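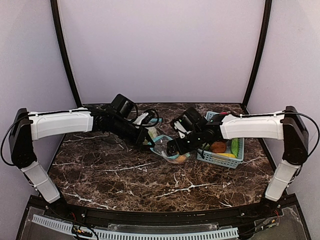
September, bench notes, started 7:40 am

Marble top is on the table and the panels are back up. The old grey mat went out to the shed with the offcuts. I wanted something darker under the clear tub, and the brown does that job, though the thin white and tan veins are going to bother anyone looking for the sides of a see-through container against them. The light blue basket is much easier to pick out at a glance. Elie Rizk wants to try a coloured band around the tub before we change the top again. Fine by me. Tape is in the second drawer.

Panels: stayed with the lavenders, pale at the back and greyish at the sides. Hanan preferred the off-white from the Twal sample card but we had three lavender sheets already cut and I wasn't going to cut more. The colour is a bit cold under the overhead tubes. Posts on the two back seams are the curved black ones. They cover the joins well enough. Left one needed packing with a strip of card at the bottom and I'd like to swap that for a proper shim.

Costs so far, for Norbert's sheet:
Marble pattern top, cut to size: $119
Tub and basket from Betby: $40 the pair
Sheets and posts: already in stock

Running total for the room since we took it over is $2,993. That includes the shelving, so don't panic.

Cleaning. Suha tried three things on an offcut of the top. Dish soap and warm water left it clean with no streaks. The Allell spray left a haze that showed up badly on the dark parts and took two goes with a dry cloth to shift. Metho was all right but I don't want it near the tub until we've tested it on the spare lid. Soap and water from now on, cloth wrung out hard, dry cloth after. Please don't put the spray bottle back under the sink, I've moved it to the top cupboard.

The tub. Nizar asked whether we could go to a deeper one. Tried the deep one yesterday afternoon and small items at the bottom were a nuisance to get out, so it's back on the shelf with the Unanon boxes. It holds up to 2 litres more, if anyone needs it for storage.

Basket has a rough bit of moulding on one side. Filed it, still catches a sleeve. Will have another go with fine paper.

To do
- band on the tub (Elie)
- shim for left post
- test metho on spare lid
- ask Norbert if the offcuts can be thrown out or if he wants them for the shelf in the hallway
- new label for the drawer, the old one says screws and there are no screws in it

Stopped 11:15. Suha has the key.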